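Chapter 4
Setting the Table: Service in Small Dining Rooms

Learning goals
After reading this chapter, students should be able to describe the main styles of table service, plan the seating for a small dining room, and explain how the order of courses affects the work of the kitchen.

4.1 Why service is studied

A meal served in a public dining room is shaped by many decisions made before the first guest sits down. The height of the tables, the space between chairs and the distance to the kitchen door all affect how long a plate takes to arrive. In the dining room at Losano, which is used as a case study throughout this chapter, the manager Rosine Pons reduced the number of seats from 22 to 18 and found that the evening ran more smoothly with the same staff.

Service also has a history. Guests at large formal dinners were once expected to help themselves from dishes laid out together. Over time, many houses began to bring the courses one after another – a practice that required more servers but allowed food to be eaten at its proper temperature. Both approaches remain in use today, often within the same meal.
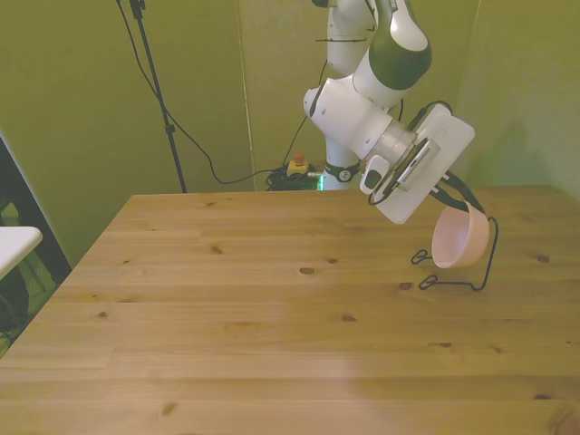 The choice between shared dishes and individual portions depends on the menu, the budget and the habits of the guests. Soups and stews are easily portioned in the kitchen. Salads, breads and roasted vegetables are often passed at the table, where guests may take as much as they wish. Section 4.3 compares the two methods using the records kept at Losano during March, when the room served 85 family parties.

4.2 Terms used in this chapter

Cover: the place laid for one guest, including flatware, glass and napkin.
Station: a group of tables assigned to one server.
Turn: the period from the seating of one party to the seating of the next at the same table.

Students who have not yet completed the floor plan exercise in Chapter 3 should do so before continuing.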